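Workshop notebook, Wednesday, May

Goods-in bench and the tray corner

Started at 9.15. Plan for the day was to get the parcels off the floor by the door, sort what goes to Skolow from what stays here, and make up the packing list for the Unent job. Got through the first two and most of the third.

Parcels first. The delivery came in two lots, one before I had the shutters up and one just after eleven. Weighed everything on the platform scale before opening. The scale still reads 2 g high with nothing on it, same as last week, so I have taken that off all the figures in the book. It needs its feet levelling again. The back left one winds itself down whenever the bench is moved.

Opened the Judomum carton first as it was the one we were waiting on. Contents matched the delivery note apart from the edging strip, which was short. We ordered 63 lengths and the note says 63, but the bundle was light on the scale and when I laid them out there were 11 missing. Have written to Judomum and put the rest on the lower rack with a yellow slip. Please don't start cutting from that bundle until they answer, as I want to be able to send it back whole.

Labels: the roll of 3,000 arrived and is the right width this time. The old roll is nearly through, use it up first. The new one is in the drawer under the printer. It has a bigger core than the last sort, so the spindle adaptor has to come off. Adaptor is in the same drawer, in the bag with the spare blade.

Tape. We are getting through clear tape much faster than brown. Part of that is people going round a box three times when once along the seam and once across would do. For anything going by road to Skolow, one strip along each seam and one round the middle is plenty. I tried a box done that way by dropping it from bench height on each corner in turn. One corner crushed, the tape held at all the seams. Repeated with a box that had been opened and retaped once, and there the bottom seam lifted at one end. So fresh boxes only for Skolow, and keep the reused ones for moving things between rooms.

Sheehan trays. These are the grey plastic ones with the rounded corners. They stack well when empty but not when there are boxes standing above the rim, so anything tall goes on the floor in a single layer. Tried a few ways of filling them:

Boxes on their sides, tape seam up. Easy to read the labels, hard to get a hand in between them.
Boxes upright, labels on top. Better. Labels readable from standing height and you can lift one out without shifting the rest.
Mixed boxes and soft goods. Works if the boxes go in first. Soft goods underneath just get squashed and the boxes sit crooked.

Going with the second for parcels and the third where there is padding or covers to go along with them.

After lunch moved on to the soft goods. Covers and padded pieces had been piled on the end of the long bench and kept sliding off. They want storing flat if there is room. Folding them leaves a crease down the middle that takes days to drop out, and the bigger ones don't fold evenly anyway.
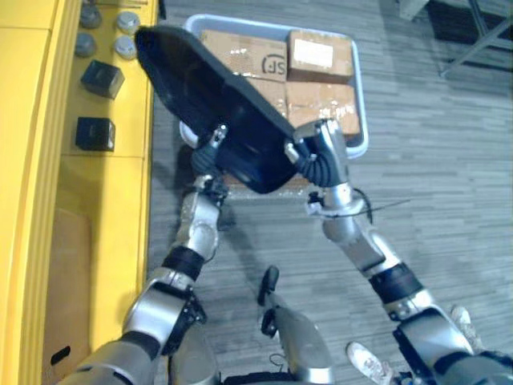
Notebook 2, p. 63

Black padded piece with the grey tray, four taped cardboard boxes in it. One of them has the SF mark printed on the side, another has its white shipping label on the top face. Large soft pieces like the black one hide whatever is lying under them, so the tray list should be written before they go over the top.

Have changed the tray list to suit. It now has a line for boxes and a separate line for anything soft, and a space at the bottom for the tray's own number. Blank copies are on the clipboard by the scale.

Unent packing list: done down to the fixings. Still to add are the brackets, the short cable ties and the second set of feet. I couldn't find the feet. They were on the shelf above the vice on Monday's sheet and are not there now. If you have moved them, write the new place on the sheet.

To do:
Level the scale
Chase Judomum if no answer
Order clear tape, narrow if they have it
Finish Unent list, then book the collection
Sweep under the rack, there is polystyrene everywhere

Stopped at 4.40.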